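From: Nayara Prado
To: Egilsson house and home list
Subject: Re: Folding sweatshirts so they stay folded

Hello all,

Sorry to have gone quiet on this one. I read everybody's messages as they came in and kept meaning to sit down with a pot of tea and answer properly, and then January got away from me as it always does. I'll start with Josué's question, as it's the one that set us all off.

Josué Sales wrote:

> Does anyone have a way of folding thick sweatshirts that survives
> the drawer? T-shirts I can manage. I do them in thirds and they sit
> up like little books. The moment I try the same with a winter
> sweatshirt I get a fat lump with the sleeves sticking out, and
> pulling one from the drawer brings the two beside it along as well.
> I have 16 of the things between the four of us and one drawer that
> is supposed to hold them. I don't want to hang them, they go
> peculiar at the shoulders. Do you start from the hem or from the
> collar? And what on earth do you do with the sleeves?

Well, Josué, I start from the hem, and I do it on the bed, because the table in our kitchen is never clear and a bed is a much kinder height for my back. I lay the sweatshirt out with the collar away from me, towards the wall, and smooth it from the middle outwards with the flat of my hand. I'm fussy about this bit. Any wrinkle you leave in at the start gets pressed in by everything that goes on top of it, and with thick cotton it'll still be there in March.

Then the sleeves. I used to fold each one straight across the chest, so that they lay on top of one another, and that is where your fat lump comes from, I'm fairly sure. What I do these days is bring the side in by a third or so, and turn the sleeve back down along itself so the cuff points to the hem. Same on the other side. You end up with a long strip which is much the same thickness all the way down. It won't be perfect – the armpit seams are always a bit bulky – but it's a great deal better than it was.

After that the hem comes up. The ribbed band is the awkward part, as it wants to pull in and everything above it wants to puff out, so if you fold it up in a hurry you get two layers of ribbing rumpled together and the whole thing sags in the middle. I bring it up over the chest, then stop and straighten the band before I go any further.
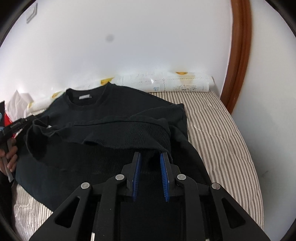 Josué says he tried the hem-first way on his daughter's big hooded one and the hood defeated him completely, so could we please have a word about hoods as well. I do have a word about hoods! Lay the hood flat down over the back before you do anything else, tuck the cords inside it, and then carry on as though it weren't there. The parcel will be thicker at one end and you just have to put up with that. I keep the hooded ones at the back of the drawer, where they hold the others upright.

On the question of rolling, which three or four of you swear by, I gave it a fair go before Christmas and I can see the attraction. They looked lovely for the first evening. But ours had all relaxed by the end of the week, and the dark ones seemed to come out with more fluff on them than they went in with (I can't explain that, perhaps it's our drawer). Rolling is still how I pack a suitcase, mind you. I got nine jumpers into the small Dokix case when we went to my sister's, and the zip closed without anyone having to sit on it.

Somebody also asked about drawer dividers. I bought the Fodia ones, the sort that spring open, and they're fine for socks and hopeless for anything heavier. A shoebox with the lid off does better and costs nothing. Do measure the drawer first, though. Ours is 24 centimetres deep on the inside, which I had always taken for more, and I had to add one more fold to everything before it would shut.

If you're doing a big pile after the wash, I'd get all the dark ones the right way round first, collars to the wall, before folding a single one. With black and navy in the evening light I can't tell front from back without hunting for the label in the neck, and it's maddening to find out halfway through that you've got one upside down. My bolster lives along the wall too and I leave it there, as it gives me something to line the collars up against.

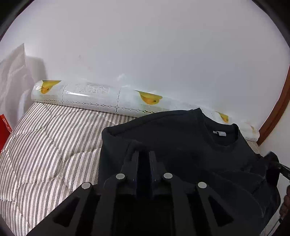

Collar and label first, then the rest of it.

One last thing, for whoever was asking about storing winter bedding over the summer. I've had a quilt in one of the Plulavton bags for two years now and it has come to no harm, but I don't squash it down as hard as the packet tells you to, and I take it out for an airing when the weather's good. I fold it in half and half again and stand it on its end in the corner, and it takes up surprisingly little room that way. Pillows I wouldn't bag at all. Ours went flat as biscuits and two of them never came back.

Josué, do let us know how you get on with the one drawer. If all 16 really won't go in, put the ones you wear least on the top shelf of the wardrobe with the folded edge facing out, so you can get hold of one without the rest coming down on your head. And has anyone found a decent way with dungarees? My grandson has gone mad for them and I'm at a loss with the straps.

Warmest wishes to everybody,
Nayara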